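4. Task Analysis

4.1 Scope and scoring

The question in this section is a narrow one: which parts of a household or shop-floor chore can a single arm with a parallel gripper finish without a person stepping in? We do not score speed against a human worker. A chore in the Mendar set is broken into stages (approach, grasp, transport, alignment, release), and each stage is scored pass or fail by a rater working from the recorded views. A chore counts as done only if every stage passes. This rule is strict, and it lowers the reported rates for long chores compared with the partial-credit rule used in the Saarinen protocol. We keep it anyway. A shelf that is nearly in place or a plug that is nearly seated still needs a person to finish the job.

All raters were trained by Geetha Kandasamy on a separate set of 500 clips that do not appear in the results. Disagreements on the alignment stage were more common than on all other stages together, and most of them came from views in which the contact between tool and workpiece was hidden.

Figure 1 gives a view of this kind. The underside of a pale wooden board takes up most of it, and the lower edge of the board meets the dark mounting plate in a narrow line of shadow. A rater can judge the tilt of the edge from this but cannot read the height of anything above the board. We therefore marked such views as usable for pose and unusable for contact.

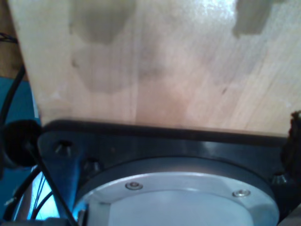 4.2 Flat and wide workpieces

Boards, trays and shelf panels make up a large part of the work in both settings. They are easy to find and hard to see around. Once a panel is near the wrist it covers whatever lies behind it, and a planner that relies on one view loses track of the target location. In the Gemgate baseline the arm stops and backs off when this happens, which protects the workpiece but uses up the time limit. The Proratov controller continues on its last estimate for up to 3 seconds and then stops.

Neither policy deals well with uneven light. The surface model expects a panel to have one tone, with grain as the only texture. Glare breaks this assumption, and so do stains and shadows. In Figure 2 the upper right of the board is almost white, the lower middle has a warmer tint, and there are several dark blotches with ragged outlines. We could not tell from this view alone whether the blotches are marks in the wood or shadows on it, and we do not expect a segmentation model to do better with the same input. When the model treats a blotch as a hole or as a separate object, the panel is split into pieces and the grasp planner proposes an edge that does not exist.

A person handling the same panel would tip it to the light or run a hand along it. The system has no equivalent action. Adding one is possible in principle, but it would lengthen each trial, and we left it out of the present comparison.
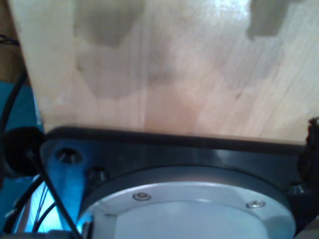

4.3 Thin and rounded objects

Handles, pens, brushes and short lengths of dowel are common in kitchens and at packing benches. The stage that fails is seldom the first contact. Failures occur later, when the object has to be held at a known angle and is then pushed or turned against something. The gripper closes on a short length of the object, so the free end has a long lever arm, and a small load there is enough to rotate it between the pads.

Pad shape matters here. Toothed pads hold fabric and soft packaging well. On a smooth shaft they touch only along the ridges, and the held angle depends on which ridges happen to be in contact.

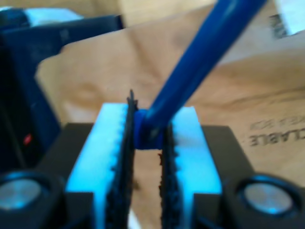
Rotation in the grasp is costly for a second reason, apart from drops. The controller assumes a fixed transform between the gripper and the object after closing, and every later motion inherits the error. Grasp depth sets the size of the problem. In Figure 3 the blue rod is held by its rounded end cap at the upper tips of the pads, while the gap between the fingers below it is open. The rest of the rod extends away at a diagonal with no support. A grasp like this may pass the grasp stage under our rules and still be a poor start for any chore that uses the far end as a tool. We considered a minimum depth rule and decided against it, as it would have ruled out objects lying flat on a surface, where a shallow grasp is often the only one available.

4.4 Cables and connectors

Cable work is the clearest case of a chore that looks close to solved in parts and is far from solved as a whole. Picking up a cable is routine. Presenting the plug in the right orientation is less so, and inserting it is the least reliable stage in the set. The jacket bends between the grasp point and the plug, which means that the pose of the plug has to be measured again after each motion. An RJ45 plug adds a latch that must face the correct way, and its translucent tip gives weak edges in a color image. Figure 4 has such a plug close to a beige surface, with the cable's gray shadow running beside it. 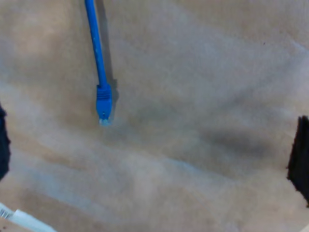

Re-measurement takes 700 milliseconds per cycle on our hardware, and the controller is allowed 5 cycles before the alignment stage is scored as a failure. More cycles would help in cases where the error shrinks steadily. They would do little when the cable springs back after each correction, a pattern the raters noted often enough that we added a code for it in March. Trials carrying this code are kept in the totals and are also reported separately in Section 5, together with the panel trials in which the surface model split the workpiece.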